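How Much Do We Drink? A Week of Water at Polton School
Project report by Efua Akpalu and Agustina Cisternas

We picked this topic after a health class where almost everyone guessed they drank plenty of water. We wanted real numbers! So in March we asked students to keep a drinking diary for one school week, and 137 of them handed in a finished one.

Each student wrote down every drink, what it was, and when they had it. We used 259 ml as one serving, the size our math teacher measured for us (Agustina wanted a rounder number and lost the vote).

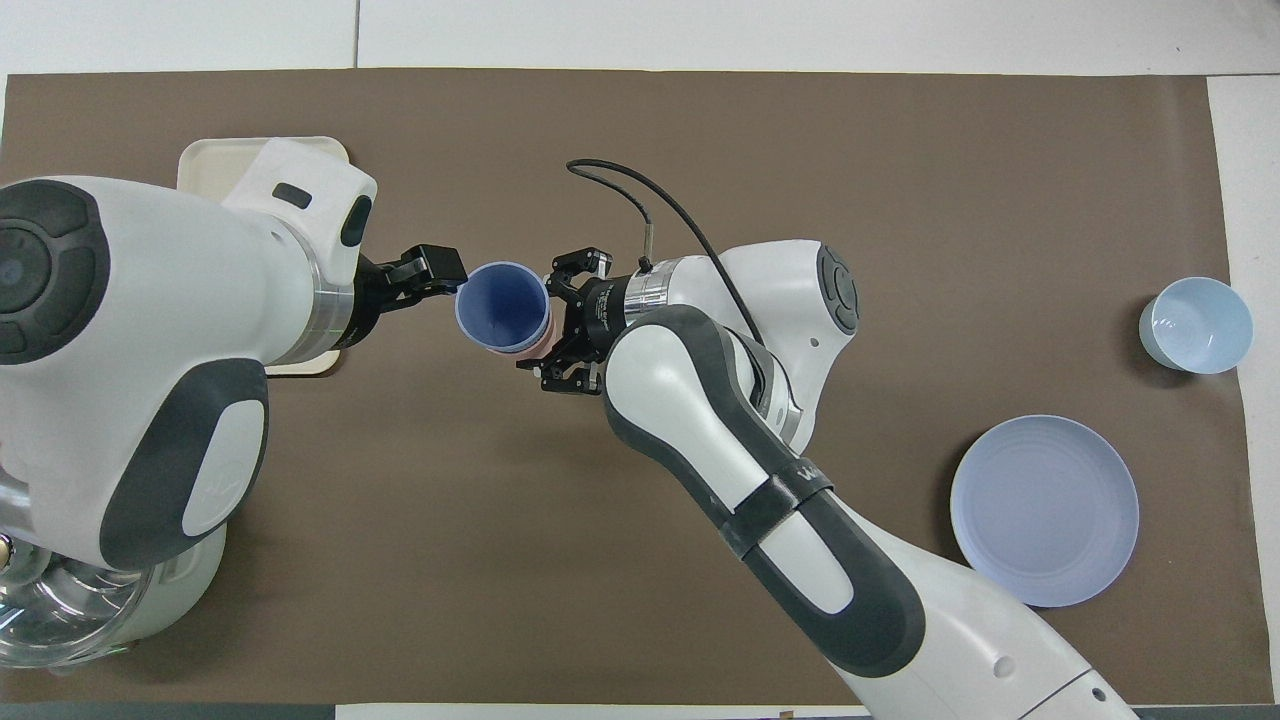

The biggest surprise was the timing. Most people had almost nothing between breakfast and lunch, then caught up after school. Students with gym in the morning did much better, and we loved seeing that jump out of the graph!

We also compared grades. Ninth graders drank the most juice, and seniors drank the most coffee, some of them 400 ml before first period.

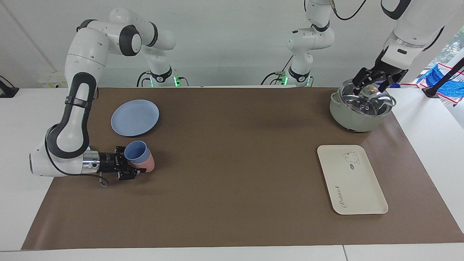 Our diaries had weak spots. People forgot weekends, so we dropped them, and 3 diaries were too messy to read and aren't in the total. Next time we'd love to run it again in hot weather and see if the morning gap shrinks.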